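Kulla Residence Hall
Frequently Asked Questions: Shared Washrooms and Laundry

Who may use the shared washrooms?
The washrooms on each floor are open to residents of that floor and their registered guests at any hour. Visitors without a registration slip should use the washroom beside the main entrance.

When are the washrooms cleaned?
Cleaning takes place every morning at 10 a.m. A longer cleaning is carried out on Thursday, when each washroom is closed for 40 minutes. Closing times are posted on the door.

What should I wear when cleaning my own room?
Residents are responsible for their own rooms, including floors and windows. Gloves are available at the front desk. Aprons are not supplied.
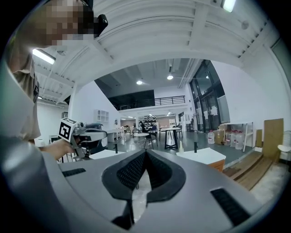
Cleaning products may be borrowed from the Horau cupboard on the ground floor and must be returned the same day. Bleach is kept locked and is issued by staff only. Choose clothing that can be washed at a high temperature. A light khaki shirt like the one in the photograph is suitable for general work, but bleach will mark colored fabric of any shade. The residence does not pay for damaged clothing.

May I wash clothes in the basins?
Small items may be rinsed by hand. Please do not leave items to soak, and do not use dye. Full loads must be taken to the laundry room in the Nevgate wing.

What may not go down the drain?
Paper towels, wipes, hair, coffee grounds and food must go in the bin. Residents who find a slow drain should report it and should not use chemical drain cleaner. 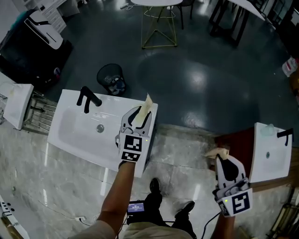

Reports can be made at the front desk or on the form outside the Leinonen lounge. Please give the floor and the nature of the problem. Urgent leaks should be reported in person at any time of day or night.

How do I pay for laundry?
Machines accept the resident card only. The minimum top-up is 12 credits and the highest balance a card can hold is 80. Unused credit is refunded when the card is returned at the end of the lease.

Will the laundry room close this year?
It will close for repainting for part of May. Dates will be posted in the Nevgate wing once they are confirmed.

Whom should I contact with other questions?
Please write to Valdemar Blöndal, Residence Manager, in care of the front desk.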